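Dikcombe craft supply room reopens with new work tables

DIKCOMBE - The shared craft room on the ground floor of the Christodoulou building reopened to members on Wednesday after a refit of its work surfaces and storage. The room had been closed since February.

The old folding tables have been replaced with wooden tops supplied by Wukell, a local joinery. The budget for the tables was $1597, paid out of membership fees. The concrete floor was cleaned and left bare. A planned vinyl covering was dropped from the job after a quote came in above the limit set for the year.

Anastasia Triantafyllou, who manages the room, said the tops were chosen for small handwork such as pouch making, brush painting and light carving. Heavy cutting and anything involving a saw will stay in the yard shed.

"People bring small things in here and they need a flat surface that doesn't rock," she said. "The folding tables rocked." 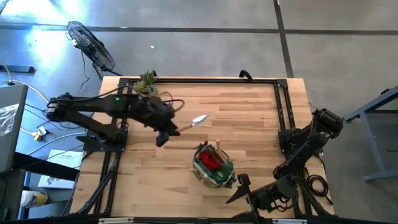 Members' kits are now kept in fabric pouches instead of the plastic trays used before the closure. Each pouch is issued against a member number and holds hand tools and scrap material for one project. Small pouches stay open at the top during a session, like the green and white one with the patterned trim, so that brushes and short pieces of wood can be laid beside them and put back at the end. A brush with a pale wooden handle goes back handle first. The room has 189 pouches in circulation, with 40 more on order from Zumano for delivery next month.

Pouches must be emptied of wet material before they are returned to the shelf. Brushes used with water-based paint are to be washed at the sink by the rear door and dried flat overnight. Oil-based paint is not permitted in the room under the terms of the lease.

The tops have been finished with a food-safe oil and will be re-oiled twice a year. Members are asked to use a mat under glue, solvent and hot tools. Marks from glue can be scraped off with a plastic blade once dry - metal scrapers should not be used on the surface.

Ventilation is unchanged. Floor fans may be used in warm weather, provided cords are kept clear of the aisle between the tables and the door. Plants are allowed on the tables in small pots with a saucer.

Opening hours are 10 a.m. to 6 p.m. on weekdays. Evening sessions will resume when the lighting over the rear tables has been rewired. Triantafyllou said the electrical work had been booked but gave no date for it.

The room also holds a stock of 500 wooden pegs and sticks for general use. These are free to members and do not need to be signed out. Larger timber is sold by length at the front desk.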